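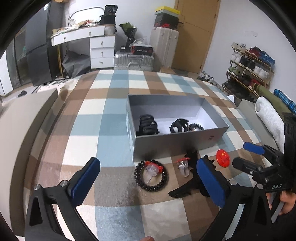

Hi and welcome to our spring gallery! I'm the one who keeps the notes for Team Ponora, our student robotics club, and every term I get to put up a page like this so families and the folks who chipped in for parts can see what we've been up to. I write the way I talk, so get comfortable.

This term's project is called Gitano. The short version is that we want a robot to tidy small stuff into a box, the kind of stuff that ends up all over everybody's bedroom floor: claw clips, spiral hair ties, beaded bands. To teach it, we do the job ourselves with hand-held grippers, over and over, and the recordings become the lessons. One pick and place is one demo. We set ourselves a goal of 3,000 demos back in January, when we were all very brave, and we closed out March with 405.

I thought the clips would be the hard part. Nope! A claw clip has nice big edges and you can come at it from almost any side. It's the little plastic packets that make people groan, because they lie so flat (my personal record for chasing one across a rug is embarrassing and I'm keeping it to myself). Spiral hair ties are somewhere in between. Squeeze too hard and they spring off sideways, squeeze too soft and you come up with nothing.

Our rule for working on a bedroom rug is shoes off, phones away, and one person calls out the item before anybody moves. We started calling items out after two of us went for the same clip and locked jaws. Ekua Mensah wrote the rule on her hand that afternoon and it's been in the club handbook ever since.
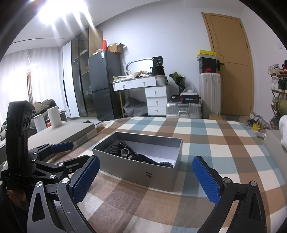

Black on black on black! Coils and beads in one gray box make a tangle, and pulling out a single strand is its own separate task in our plan. We named it Cuesta, which is Spanish for a hill, and it feels like one. You grab a string of beads and half the pile wants to come along. So far we have 28 demos of Cuesta that we're happy with, and I did four of those, thank you very much.

The blue pads on the fingers get a lot of questions at open house, so I'll say it once for everyone: they're for grip. We tried bare fingers for a week in the fall and beads just skated away from us. Please don't pick at the pads when you borrow a gripper, they take forever to line up again.

Next on the list is the Bruvus meet in May, where every club gets one table and ten minutes. We'd like to have 300 more demos done before we pack the van, plus a better name for the box task than "the box task." If you have ideas, drop them in the sign-up binder by the door.

New members can come by any time after 3:30. You don't need to know how to code, and if you've ever dug one hair tie out of a drawer full of them, you've already had some practice. Bring socks without holes!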